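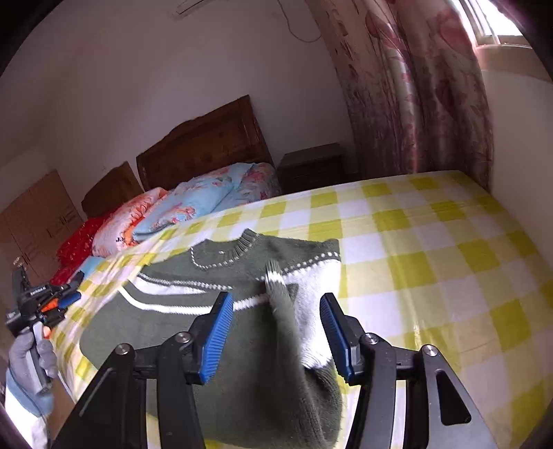 Diapositiva 1. El jersey verde, sobre la cama, con el cuello hacia el otro lado.

Buenas tardes a todos, y gracias por venir con lo bien que se está hoy en la calle. (Esperar a que se sienten los del fondo.) Tengo 45 minutos, aunque los que me conocéis ya sabéis que me enrollo, así que le he pedido a Siiri Toom que me haga una seña cuando falten 10.

Empiezo por la cama porque es donde doblo yo, y donde doblaba mi madre. La mesa de la cocina siempre tiene algo encima, y la tabla de planchar es estrecha para un jersey de punto. La cama, en cambio, es ancha y queda a buena altura si una no es muy alta. Y la sábana de cuadros, amarilla y blanca, a mí me sirve de regla: pongo el borde del jersey siguiendo una línea y ya veo si me estoy torciendo. ¡Probadlo en casa, de verdad!

Fijaos ahora en las mangas. Hay una doblada encima del cuerpo, con el puño verde y su banda blanca cerca de la raya del pecho. Esa raya es una ayuda estupenda, igual que las puntaditas blancas que van bajo el cuello: en un jersey con dibujo, el dibujo os dice dónde está el centro. (Preguntar quién dobla las mangas primero y quién las deja para el final. Dejar que discutan un poco.)

El punto no se cuelga. Lo repito en todas las charlas y lo seguiré repitiendo, porque en mayo sacamos las perchas con toda la ilusión y en otoño tenemos unos hombros que parecen de otra persona. Se dobla con la mano abierta, sin estirar, y se guarda tumbado.

Contar aquí lo de la cómoda de Eltedholm: 13 jerséis en un solo cajón, el de abajo del todo sin ver la luz desde hacía años, y la dueña convencida de que lo había perdido en una mudanza. (Sin decir el nombre, que igual está en la sala.)

Si preguntan por cajas: las Kornwood de 50 centímetros me van bien para prendas gruesas, sin llenarlas hasta arriba. De las bolsas Waaka no hablo hasta el turno de preguntas, que luego no salimos de ahí.

Pasar a la práctica. Que cada uno saque el jersey que ha traído y lo extienda con el cuello lejos de sí. Repartir las etiquetas de papel y los lápices.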